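4. Leakage and repair in shared waste pipework

4.1 Background to the household study

The survey described in Section 3 gave us a picture of who pays for repairs in the older housing blocks of Sirnow and Ullenberg, but said little about how a repair is decided on in the first place. This section deals with that question. It draws on the written repair logs kept by the building managers and on interviews with 20 households, all of them living in blocks where the kitchen and bathroom waste runs into a shared stack.

The two towns differ in how the stack is treated in law. In Sirnow the stack belongs to the building as a whole, and the branch pipe belongs to the flat as far as the first joint. In Ullenberg the boundary is drawn at the wall. The difference matters because most leaks are found close to a joint, and a leak at the joint can be charged to either side depending on how the manager writes it up. Stępień (the larger of the two management firms in Sirnow) uses a printed form with a box for "joint, flat side" and another for "joint, stack side". The Ullenberg logs have no such box, and the entries are in free text.

We read every entry for the study period and coded it by who reported the fault, who was asked to pay, and how long the matter stayed open. Entries that concerned fresh water or heating were left out. Where an entry mentioned both a waste pipe and something else, such as a cracked tile or a damp ceiling, it was kept and coded under the waste pipe.

4.2 Who reports a leak

In both towns the person who reports a leak is usually the neighbour below. This was expected, as water shows on a ceiling before it shows on a floor. What we had not expected was how often the neighbour below had spoken to the household above well before anything was written down. In the interviews, people described a first stage in which the matter was handled on the stairs. A towel was put under the sink, a relative was asked to look, or a tube of sealant was bought. Only when this failed, or when the two households fell out, did the manager hear of it.

This first stage leaves no trace in the logs. A study that relied on the logs alone would date the leak from the manager's entry and would therefore make the managers look quicker than they are from the tenant's point of view. One woman in Ullenberg put it like this: "For them it started on the day I rang. For me it started when I moved the rug."

Tenants who had lived in the block for a long time were more willing to wait. Several said they knew which flats had been refitted and by whom, and could guess where the fault lay. Newer tenants went to the manager sooner and were more likely to put the complaint in writing. We found the same pattern in both towns, so it does not seem to depend on where the legal boundary is drawn.

4.3 Small parts and small sums

Most of the repairs in the logs were cheap. The part itself, normally a coupling, an elbow or a short length of grey plastic pipe (Figure 2), made up a minor share of the bill, and the rest was labour and the call-out charge. Drellum, the contractor used by both firms in Sirnow, charges a fixed fee for the first visit whatever is done. A household that pays the fee and is then told that the fault lies on the stack side can claim it back, but the claim must be made on paper and signed by the manager.

In the interviews, 16 households said they had at some time paid for a repair that they believed the building should have covered. Few had asked for the money back. The reasons given were mostly practical: the sum was not large enough, the form was hard to find, or they did not want to be thought of as difficult. Witold Zawadzka, who has managed blocks for Stępień since the firm took them over, agreed that the refund was little used and thought that many tenants had never heard of it. He pointed out that the rule is set out in the house regulations, a copy of which hangs in each entrance hall. Of the tenants we asked about it, most knew of the notice and had not read it.

We asked the managers whether there was a sum above which they would look into the cause of a leak before deciding who should pay. One firm in Sirnow named 500 in local currency. The others had no rule and said it depended on the case. Below the threshold the bill goes to whoever made the call, and in practice that settles the question of the boundary without anyone having to examine the joint.

4.4 Limits of the material

The logs were kept for the managers' own use. Handwriting changes when staff change, and in November the Ullenberg log has a gap that we could not fill from other sources. The households were found through the managers and through notices on the stairs, so people on bad terms with their manager may be missing, or may on the other hand have been keener to take part. We have no way of telling which effect is the stronger.

We also did not inspect any pipework ourselves. Where this section speaks of a fault on one side of a joint or the other, it follows the entry in the log or the account given by the tenant, and the two did not always agree.

Figure 2. Pipe parts in grey plastic.

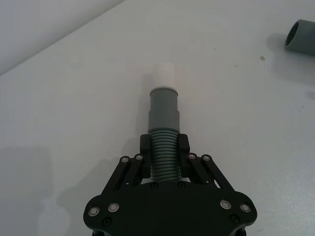

4.5 From single repairs to renewal

A run of small repairs on the same stack ought to prompt the question of whether the stack should be replaced. The logs make this hard to see, as entries are filed by flat and the flats on one stack are spread through the book. Only one manager kept a separate list by stack, and she had started it for her own convenience.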